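チケット: 両手データ収集 左右エピソードの時刻ずれと軌跡欠落
プロジェクト: Plania(布操作タスク、家庭内収録)
コンポーネント: 収録クライアント Kinell / 取り込みパイプライン Virk
優先度: 高
状態: 監視中
起票日: 12月2日

概要

寝室タスク「ベッド上の衣類を広げる/畳む」の両手エピソードで、Virkの検証段階における棄却が急増した。対象バッチは3,457エピソード。うち600エピソードが「左右同期エラー」、300エピソードが「軌跡欠落」で棄却されている。卓上タスク(タオル、布巾)の同時期のバッチでは同じ症状は出ていない。

期待する動作

左右のグリッパーの映像、姿勢軌跡、開閉幅が共通の時刻軸に揃い、1エピソードとして書き出されること。左右の時刻差の許容値は1フレーム未満。

実際の動作

同期エラー側は、左右の開閉幅の波形を重ねると右が一定量遅れている。遅れはエピソード内では変化しないが、エピソード間では変化する。セッション開始直後は許容値内に収まり、後半になるほど大きくなる。
軌跡欠落側は、片手の姿勢推定が途中で途切れ、復帰後に原点が飛んでいる。映像そのものは最後まで残っている。

再現手順

1. Kinellを起動し、左右のグリッパーをペアリングする。
2. 時刻合わせ用のコードを左右それぞれに読ませる。
3. ベッド上で衣類タスクを連続収録する。途中で再ペアリングは行わない。
4. セッションを終了し、Virkに投入する。
5. 検証レポートのsync_offsetとtrack_lostを確認する。

手順3を短時間で切り上げた場合、同期エラーは再現しない。

ログ抜粋(Virk検証段階)

[validate] episode pair found: L/R
[validate] gripper_width L: ok
[validate] gripper_width R: ok
[validate] sync_offset: exceeds limit
[validate] result: REJECT (sync)

[validate] episode pair found: L/R
[slam] L: relocalization, map origin changed
[slam] L: track_lost
[validate] result: REJECT (trajectory)

調査記録 1: 取り込み側の切り分け

Virkの版を前回リリースに戻して同じ素材を処理した。棄却件数は一致。閾値の変更や回帰が原因である可能性は除外した。
棄却分を収録場所別に集計したところ、特定の場所への偏りはない。タスク別では寝室タスクに集中している。卓上タスクは1セッションが短く、途中で必ず機材を置き直して再ペアリングする運用になっている。寝室タスクにはその区切りがない。

調査記録 2: 同期エラー

左右の記録ファイルのヘッダーを比較した。時刻合わせはセッション先頭の1回だけで、以後は各記録機の内部時計に任せている。内部時計の進み方に個体差があり、長いセッションでは差が累積する。エピソード内で遅れが一定に見えるのは、1エピソードが短いためと考えられる。
左右の組を入れ替えて収録すると、遅れる側も機材と一緒に入れ替わった。右手側の持ち方や配線に依存した現象ではない。 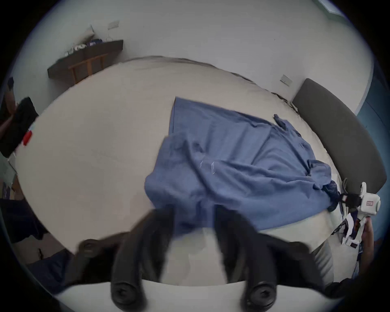 調査記録 3: 軌跡欠落

欠落の開始点は、片手を布に近づけて低い位置で動かしている区間に多い。視野の大部分が無地のシーツと単色の布で占められると、特徴点が不足する。布は自分で形が変わるため、その上の特徴点は自己位置の基準にならない。背景側に壁、棚、頭板などの動かないものが十分に入っていれば追跡は維持される。
加えて、布を引く動作で手首を速く振ると、指先とその周辺がぶれる。特徴点が少ない状態でぶれが重なると、追跡が切れる例が多い。どちらか一方だけなら復帰することがほとんど。
マスクの設定も確認した。指と本体の領域はマスク済みだが、反対側のグリッパーと、それを持つ手は現行のマスクに含まれていない。両手が近づく場面では、動く物体の上の点が静止点として採用されている。欠落ではなく軌跡の歪みとして現れるため、現在の検証では検出できない。別チケットに分離する。

調査記録 4: 対策案の比較

案A: 後処理で左右の開閉波形の相互相関を取り、オフセットを推定する。
左右が同時に開閉するエピソードでは有効。片手で布端を保持し、もう片手だけを動かすエピソードでは相関の山が立たず、推定が不安定。衣類タスクはこの型が多いため、単独では採用しない。

案B: 収録中に一定のエピソード数ごとに時刻合わせを挟む。
収録効率は落ちるが、累積を確実に切れる。Kinell側の変更は、警告表示と再同期画面の追加のみ。

案C: セッションの先頭と末尾の2回で時刻合わせを行い、その間を線形補間する。
既存の後処理に組み込める。末尾の時刻合わせを忘れたセッションは救えない。

案Bを基本とし、案Cを補助として併用する。

対応

Kinell: 再同期の間隔を設定項目に追加。間隔を超えた場合は新規エピソードの開始を止める。
Kinell: セッション終了時に末尾の時刻合わせを必須化。
Virk: 先頭と末尾の時刻合わせがそろっている場合に線形補間を適用。補間の適用有無をメタデータに記録する。
Virk: 原点の飛びがあるエピソードについて、飛びより前の区間だけを切り出す処理は見送り。タスクが途中で終わったデータが完了例として混ざるおそれがある。

収録担当への手順変更

寝室タスクの開始前に、収録範囲をゆっくり一周して地図作成用の映像を取る。ベッド面だけでなく、壁と家具が入る高さで回る。
布をつかむ直前と離した直後は、手首の動きを一拍止める。布を引く区間は速度を落とす。
無地のシーツの上で無地の衣類を扱う場合も、シーツは交換しない。見た目の多様性を優先する。
失敗した把持は消さずに残し、エピソードのラベルで区別する。

検証

変更後の手順とKinellの修正版で、同じタスクを1,000エピソード収録した。同期エラーによる棄却は0件。軌跡欠落は残っているが、いずれも地図作成の周回を省略したセッションに属している。周回ありのセッションでは発生していない。
旧バッチの同期エラー分は、末尾の時刻合わせがないため案Cを適用できない。案Aで推定が安定したものだけを再投入し、残りは片手データとして別の集合に移す。両手方策の学習には使わない。

学習側への影響

Fundbridgeの学習ジョブは棄却済みエピソードを参照しないため、配布済みのモデルに再学習の必要はない。ただし4月以降の寝室タスクのうち、許容値のすぐ内側で合格したものには小さな遅れが含まれている可能性がある。該当分にはsync_marginの値を付与した。学習時の重み付けに使うかどうかは学習側で判断する。

未解決

・反対側のグリッパーと手に対する動的マスク(別チケット)
・再同期間隔の既定値。現在は暫定値で、機材の個体差を測ってから決める
・周回の省略をKinellで検出する方法。地図の特徴点数で判定する案があるが、閾値は未定

次回のバッチ取り込み後に棄却率を再確認し、同期エラーが0件のままであれば本チケットを完了とする。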